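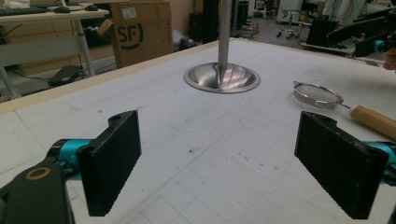
Moving the tea bar from coins to fobs: notes after the first term

14 comments · 3 shares

The tea bar at Kistness took coins until July. It serves two floors of offices and the evening classes, which comes to 284 people with a right to use it. We now run it on door fobs, with a prepaid balance behind each one. I did most of the setting up and have been asked twice to write down how it works.

The reader is a Birkano desk unit. It plugs into the till by USB and presents itself as a keyboard, so when a fob is tapped the till receives a string of digits followed by a return. This has one practical result: whatever field has the focus gets the digits. In the first week a number of fob codes ended up in the price box. The till read them as very large sums and refused the sale. I changed the till layout so that the fob field takes the focus back after every key press, and the fault has not come back.

The fobs were already in use for the doors. The door system prints the code in one byte order and the Birkano reads it in the other, so an export from the doors does not match what the till sees. There is a setting on the reader for this, on page 4 of the leaflet, under "output format". I missed it and wrote a conversion in the spreadsheet instead. The conversion works, but I would use the setting if I did it again.

Balances

Balances are held in Ultix. Staff can have a fixed amount taken from their pay each month, or top up by card. People on the evening classes can only top up by card. The two groups are kept as separate account types, as the pay deductions have to be reported to the wages office and the card payments do not.

We allow an overdraft of 300 pence. I had wanted none at all. The trouble with none is that a person with 90p on the fob and a £1.20 tea already poured holds up the queue while they look for a card, and the queue was the main complaint about coins. The overdraft is cleared at the next top-up. So far the total outstanding at the end of any month has been small enough to ignore.

Leavers are less tidy. The door system switches a fob off on the last day, but Ultix does not know that and keeps the balance open. I run a comparison of the two lists at the end of the month and refund by hand. For a fob that is overdrawn and belongs to a leaver, we write it off.

When the network goes down

The till keeps a local copy of the balances and goes on selling. It refreshes the copy every 3 hours, so a top-up made just before an outage may not show. We had one outage of a whole morning. Sales were stored and sent up once the line was back, in the right order, with no duplicates – I checked them against the paper roll.

Why not Halliday

Halliday was the other system we tried. Its reports are better and it handles leavers properly. It also charges for each account per month whether or not the account is used, and a good third of ours buy nothing. Ultix charges by transaction. For a busier counter the sums could easily fall the other way.

Still to do: a low balance message by email, which Ultix supports but which needs addresses we do not hold for the evening classes, and a second reader on the far side of the counter. The second reader will need its own USB port on the till, and the till has none free. A powered hub is on order.

Filed under: tills, access cards
14 comments · 3 shares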